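Notebook, April – magnetometer comparison, second pass

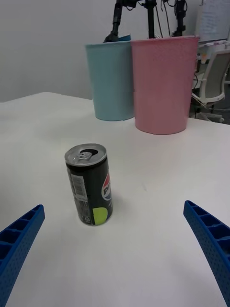
Instruments / Geomagnetic

Picking up from the last entry, where I said I would believe the Rulura numbers when I saw them survive a quiet night. They have now had a quiet night. I still don't believe them, but I have narrower reasons.

Setup as before: Rulura unit on the east pier, the old Vachon fluxgate on the west pier, same logger, same clock. One sample per second from both. Nothing moved between the piers and the door after 6 p.m. except me, once, to check the latch, and that shows up nicely in both traces.

Chantelle's claim is that the Rulura sees small auroral currents the Vachon misses. She points to the wiggle just after 2 a.m., a dip of 17 nT over a few minutes, with the Vachon showing maybe half that. If the dip is real, both piers should see it at very nearly the same size. They are 30 feet apart. A current up in the ionosphere does not care which pier you stand on. So either the Vachon is reading low or the Rulura is reading high, and calling the bigger number "more sensitive" is picking the answer we like.

Things it could be other than the sky:

Temperature. The hut heater cycles. The Rulura sits closer to it. I pulled the heater log and there is an off cycle at 1:52, which is uncomfortable. The spec sheet says the drift is corrected internally. The spec sheet says a lot of things.

Scale factor. Garnet Sawatzky ran the coil test on the Vachon before winter and wrote "fine" in the margin with no number next to it. Garnet, if you read this, what was fine?

Tilt. East pier was re-leveled after the thaw. I have not checked it since.

Coil test, afternoon. Put the same 100 nT step into both. Vachon gave 96, then 97, then 96. Rulura gave 103, 101, 108. So the Vachon does read a little low and Garnet's "fine" was more or less fair. It does not read low by half. The Rulura bothers me more, as three tries at the same step should not wander like that. Repeated with the heater off for an hour and got 102, 102, 101. Make of that what you like. I make heater of it.

Then the storm talk. Chantelle wants to go back through the winter data with the Surnlow script and flag every event it finds. I ran it on one week to see. It flagged over 1,000 events. The published activity index for that week is flat nearly all the way through. The script takes any drop faster than its threshold and labels it "substorm onset," and the default threshold is set so low that the mail truck qualifies. I found the truck, same time every delivery day, tidy as you please. Raised the threshold and most of the list went away, the 2 a.m. dip along with it.

She made a fair point back, which I am writing down so I can't pretend she didn't. A flat global index does not rule out something small and local up here. The index is built from stations a long way off. Agreed. But then I want to see it on the second horizontal component too, and in the Cluvisex all-sky record for the same minutes. East component shows nothing I would bet on. The sky record has cloud from midnight on, so no help either way.

Where I am: dip probably partly real, size not trustworthy, do not put it in the summary plot. Chantelle disagrees about the plot.

To do
– swap the sensors between piers and run two nights, heater off (bring the other coat)
– check level on east pier before the swap and again after
– three coil steps each, both directions this time, write down the NUMBERS
– ask for Surnlow's threshold units, the readme gives two different ones
– Vachon connector is still held on with tape

Added 9:40 p.m. Level checked. East pier bubble is off toward the south, small but clear. I don't think it accounts for a few minutes' dip, as a tilted pier stays tilted, but it does go on the list. Fixed it and noted the offset on the pier card. Swap goes ahead tomorrow.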